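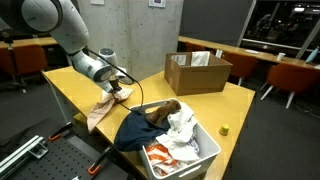

Gridgate Bench Kit

Guarding, signage and paperwork for small robot arms that share a table with people

Made by Zupan. In stock. Usually leaves us in two working days.

Nearly everyone who buys a small arm reads the page of the manual with the payload on it and skips the chapter on risk assessment. We know this because they ring us afterwards. The Bench Kit is what we sell them. It holds the physical bits you need to run an arm on an ordinary table in an ordinary room, and the paper bits you need to show that somebody thought about it first.

It won't make your robot safe. We put that near the top because a box can't do it, whatever the box costs, and because our own box used to have the word SAFE on the lid in letters you could read from the car park. Fatos Kadrić, who looks after standards for us, had it taken off. The lid now says BENCH KIT.

Who buys it

Teaching labs, research groups, repair shops, people sorting odds and ends in a back room with a single arm and a lot of optimism. The work tends to be soft and slow: cloth, clothing, toys, cardboard boxes, plastic bins. Soft work gives people the idea that the rules are for car factories. The arm weighs the same whether it's holding a tea towel or a gearbox, and the gripper has no views on what counts as a sleeve.

If you have a full cell with fencing and interlocks, you don't need us. Close the page and enjoy your fence.

What's in the box

Floor tape, yellow and black, one roll. Carpet-friendly version on request. It peels off carpet cleanly if you peel slowly, and takes the carpet with it if you don't.

Reach template. A weighted cord with a marker at the end. Set the cord to the arm's full reach plus whatever the gripper adds, and walk it round the base. People are always surprised by how much of the room they've just walked round.

Stop button on a 2 metre lead, with a clamp for the table edge. Fit it where a standing person's hand falls, on the side they'll be standing.

Cable clips and sleeves, assorted. For the wrist, the base, and the lead that runs across the floor to the only free socket in the building.

Table feet and a levelling wedge.

Signs. Matt finish, plain wording. No cartoon man being struck by lightning.

The Jastance logbook, 40 pages, ruled for start-of-session checks, changes and near misses.

Risk assessment forms, blank, with one filled in as a guide. Please don't hand in the filled-in one. An assessor has already sent one back to a customer with a note asking how their arm came to be in our workshop.

What the standards ask for

The standards most people want are ISO 10218, parts 1 and 2, for industrial robots and the systems they go into, and ISO/TS 15066 for people and robots working together. Buy current copies and read them. The kit doesn't include them and we're not allowed to photocopy them for you, however nicely you ask.

The short form, in our words and not theirs:

The arm on its own is only part of the job. You assess the whole thing: arm, gripper, table, whatever is on the table, the room, and the people in it. "Collaborative" on the brochure describes features of the arm. It says nothing about your scissors.

Change anything that matters and you assess again. A new gripper counts. So does moving the table up to a wall, since a person can now be caught between the two.

Someone has to be named as responsible. "The team" is not a name.

House rules

These are ours. They go on the inside of the lid and you're welcome to copy them on to your wall.

Fix the base before you fix anything else. If it can rock, it will rock at full stretch.

Leave slack in the wrist cable for the whole range of movement, then check that the slack doesn't catch on anything. Move the arm by hand through the worst poses you can think of. Then ask a colleague to think of worse ones.

Only the work goes on the work table. Drinks, phones and lunch live somewhere else, and somewhere else is outside the tape.

Cloth hangs. It hangs over edges, on handles and round joints, and it will pull a bin along with it if the bin is light. Keep bins low-sided where you can, and keep the first runs slow.

No reaching in to help. This is the rule that gets broken most, by the people who wrote it. The arm is fumbling with a corner, your hand is right there, and it would take a second. Stop the arm, then help.

Chairs outside the line. A seated person has their head at table height and can't step back.

Leads across a walkway get a cover or get moved. We've had one broken wrist reported to us by a customer in all our time selling this kit. The robot was switched off. It was the extension lead.

Test the stop button at the start of each session and write it down. If the entries are all in the same pen and the same handwriting for 40 pages, we can tell, and so can an inspector.

Fitting

Allow a morning. Clear the table, fix the base, walk the cord, lay the tape, fit the button, dress the cables, put up the signs. Do the risk assessment with the arm running at reduced speed and with the people who will really be using it, not the ones who signed for the parcel.

If you'd like company, Vesna Softić runs fitting visits from our Otasitz workshop. She brings her own tape, doesn't trust ours, and will move your table. Visits are booked by phone and tend to fill up before November, when everyone remembers their audit.

Questions we get

Our arm stops when it touches something. Do we still need all this?
Yes. Stopping on contact limits one kind of harm, within limits, with a blunt tool. Look at what your gripper is made of and where its corners are.

Can we run it overnight with the door locked?
Perhaps, if your assessment covers it and the person with the other key knows. Cleaners have the other key.

Will the tape satisfy our insurer?
Tape marks a boundary. It has never stopped anyone crossing one. Ask the insurer what they want and get the reply in writing.

Does the stop button work with any arm?
It's a dual-channel contact with bare ends, so it suits most controllers with an external stop input. Check your manual and have a competent person wire it. If you're wondering whether you are one, ring us.

Can we leave out the logbook and pay less?
No. It's the cheapest thing in the box and the one you'll be glad of.

Returns and spares

Unopened kits can come back for a full refund. Opened kits can come back less the tape, which is always gone. Spare signs, clips and logbooks are sold singly. The template cord is replaced free if it frays. Please don't mend it with a knot, as that makes it shorter and your circle smaller, and the arm won't have been told.

Page last checked by Fatos Kadrić, Apr 5, 2022. If a standard has been revised and we haven't caught up, he would like to hear about it before his manager does.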